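Home | News | Plants | Repair | Contact

Rasgate cell gets new gripper fingers after missed picks

2 January 2023 | By the Lera news desk
2 min read

Khalaf has put its computer teardown cell in Rasgate back on shift following two days of repair work on the robot's gripper.

The cell, built by Cukent, strips parts from old desktop PCs and handles almost 900 machines a month. Operators stopped it when the gripper began to miss processors on the pick.

Technicians replaced both fingers, cleaned the jaws and taught the robot its pick point again. The wrist camera was recalibrated at the same time - a job that had been planned for later in January.

Khalaf said the fingers will now be checked every 9 shifts. A spare pair is kept at the cell.

The pick is taught on an open Dell desktop board, with the socket's load plate flipped up and the closed fingers set down on the center of the processor.

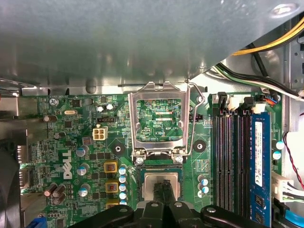 More from Rasgate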